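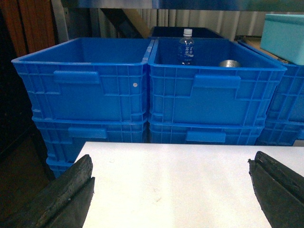
Unit 4. Crate Storage and the Rotary Table

4.1 Stacking crates
Ribbed plastic crates carry their load through the walls and rim. The ribs stiffen the side panels against bulging; the base plays little part once a stack is standing. Crates of one footprint are set rim to rim, with handles facing the aisle. In the Zellville layout each crate position has a number, and position 17 is reserved for returns. Personal items such as drinks bottles are not stock and are left out of the tally.

4.2 Rotary accumulation
A rotary table holds items between two stations working at different speeds. Items ride on the turning surface inside a fixed rim until they are removed. Slip depends on the surface finish and on the distance from the hub - an item near the rim travels farther per turn than one near the center.

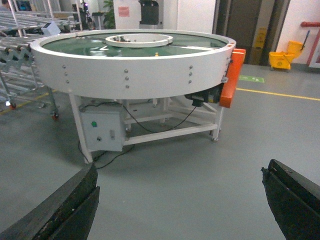 For the Siteck exercise, take the usable diameter as 332 mm less than the outer diameter. Crate pitch is 347 mm. Neglect the mass of the hub.

Read section 4.3 before the March lab. Bring the Skekano data sheet.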